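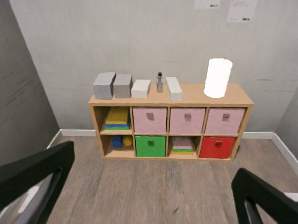

Home Modules Reading Timetable Staff

Search this site Enter keyword Go

Work and Machines, Session 4
The arm on the flower bench
Notes to go with the lecture. Valter Strand

1. Where we had got to

Last session ended with the claim that automation "frees people for more interesting work". I asked you to write down one interesting job that had been created this way, and most of you wrote down "consultant". We will try to do better with a small case.

The firm is Ljungberg, which hires out artificial flower arrangements to hotels, dental surgeries and the sort of office that has a reception desk bigger than its reception. It employs 24 people and sends out 300 vases a week. Stems come back dusty, get cleaned, get rebent, and go out again to a different dentist. The work is light, repetitive and fiddlier than it looks. The pay is what you would guess.

In October the management bought a two-armed bench from a supplier called Zondeck. With it came a licence for Triltance, software in which the whole cell can be drawn up and run on a screen, so that the arms may make their mistakes on rendered flowers. The real bench stayed in its crate for some months. Most of what we look at today took place in Triltance, and I would ask you to keep that in mind when we come to talk about savings.

2. What the task was thought to be

The specification ran to one line: "Place stem in vase." The manager who wrote it had never placed a stem in a vase for money.

Märta Granström has worked the flower bench longer than anyone else there, and was asked to break the line down so that it could be set up in the software. Her first list had these steps:

- pick the stem up where it won't bend
- turn it so the head faces the customer
- find the opening without knocking the vase
- let go slowly
- look at it
- take it out and do it again

The last two caused trouble. The engineers wanted to know what she was looking for. She said she would know when it was wrong. This went into the meeting notes as "acceptance criteria to follow", and as far as I can establish they are still following.

Note the pattern, as it comes up in nearly every case on this module. The written task covers the movement of the hands. The judging, which happens between the movements, is absent from the paperwork and so costs nothing to remove.

3. The cell

Two arms share a frame on one long side of a white table. The flowers are simple: a round head on a thin stem. In the run we shall discuss, the white one is in the blue vase while the orange one is still outside it, and the nearer arm has its fingers closed on a small pink object. Storage is a plain cube shelf at the back with coloured bins in it.

Before reading on, decide for yourselves which parts of this room a person is expected to look after. The supplier's brochure answers "none". Ask who fills the bins. 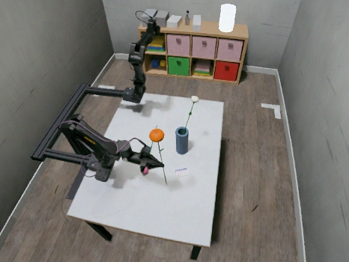

4. What changed for the people

Take these in the order they turned up.

4.1 The new job. Märta became a "cell coach". She sits at a screen in a side room, guides the arms through a run, scores it, and starts the next one. She had been promised variety. A session is 40 minutes, followed by a break, as her eyes give out before her patience does. She told me she used to go home with sore thumbs and now goes home with a sore neck, and that she supposed this was the progress.

4.2 The old job. The flower bench did not shrink while she was away from it. Her colleagues covered her share, and for the whole of the trial the firm was making the same number of vases with one fewer pair of hands. None of this shows up in the project accounts. It shows up in the rota, if you know how to read one.

4.3 The talk. Arranging used to be done face to face over a table, with the radio on. People learned the trade by being told off in passing. The side room has a door, and the newest starter now learns from a laminated sheet.

4.4 The blame. When a person drops a stem, they pick it up. When an arm drops one, a fault is logged and somebody must be named as owner of the fault. The log reached 136 entries and a good many had Märta's initials beside them, though she had never in her life dropped so many of anything. She asked for the column heading to be changed from "Responsible" to "Noticed by". It was changed, after two meetings. I regard this as the most successful intervention of the project.

5. A word on grip

Students tend to assume the hard part is strength or accuracy. Consider instead a gripper with two stiff, angular fingers, each a good deal bulkier than any stem on the table, and a thick green rod held upright between them, with the white head on one side of it and the orange one on the other. Holding it is the easy bit. A person with that much in the way would lean over and look round it. The arm has whatever view it has been given.

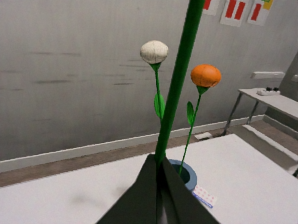

Märta's habit at the real bench was to steady a neighbouring flower with her little finger while the rest of the hand did the work. She hadn't mentioned it when making her list, for the good reason that she didn't know she did it. An engineer spotted it one afternoon while waiting for the kettle. Two fingers of metal have no little finger to spare, and the second arm, bought for precisely such occasions, has to be told about it in advance.

So the firm redesigned the work to suit the arm. Heavier vases were ordered. Mixed bunches were dropped from the catalogue, leaving the plainer sort. Output per hour will no doubt look better in the annual figures, and some of the improvement will belong to the vases.

6. For the seminar

Read the Indisden report, chapters two and three. The first chapter is a foreword by the sponsor and may be enjoyed separately.

Come ready to talk about the following:

Is a cell coach a promotion? Argue from hours, pay and who she can interrupt.

If customers never complain about the plainer bunches, has anything been lost, and whose loss is it?

Rewrite "Place stem in vase" so that Märta would sign it. One side of paper. Diagrams welcome, flowcharts at your own risk.

Essays go in the tray outside my office. The online submission system has been automated and is closed until further notice.

Contact the module office | © Work and Machines course pages | Back to top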